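Filed under: Course Materials > Field Methods > Week 6

Sampling with a grid, and why you should distrust it

Most textbooks introduce quadrat sampling as if the grid did the thinking. You lay out squares, pick a few at random, count what is inside and scale up. Students like it because it looks fair. I have marked enough field reports to be less impressed.

Start with cell size. The Mendoza meadow survey divided its site into 2727 cells and sampled 70 of them, then reported a total for one species of clover as if the other cells had been checked too. Clover grows in patches. If your cells are smaller than the patches, most come back empty and a few come back packed, and the average describes almost none of them.

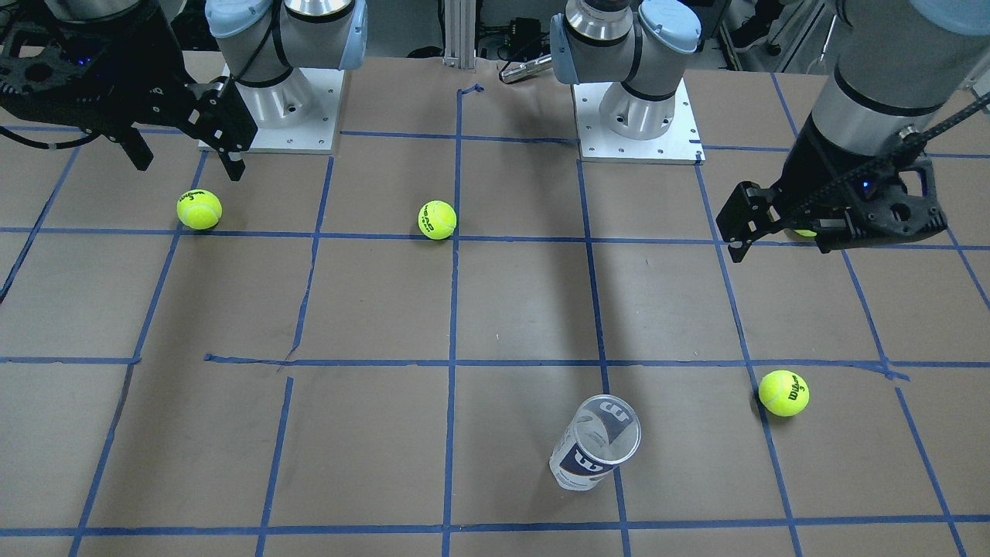
Blue tape on brown paper, with four tennis balls. Before you sample, settle what to do with an object that touches a line.

Edge rules are where the quiet cheating happens. The usual rule counts anything touching the top or left line and ignores anything touching the bottom or right. It works if everyone sticks to it. In the Flerkport shoreline count, two teams used different rules for the same strip, and one of them found 579 more limpets. The report called this "observer variation." I would call it a mistake.

Rachid El Khatib argues in the second reading that random placement fixes most of this. I don't buy it. Random placement deals with bias in where you look — it does nothing about bias in how you count once you get there.

For Tuesday: read Esquivel, section 2, and bring one published survey whose edge rule you can't find. You won't have to look hard.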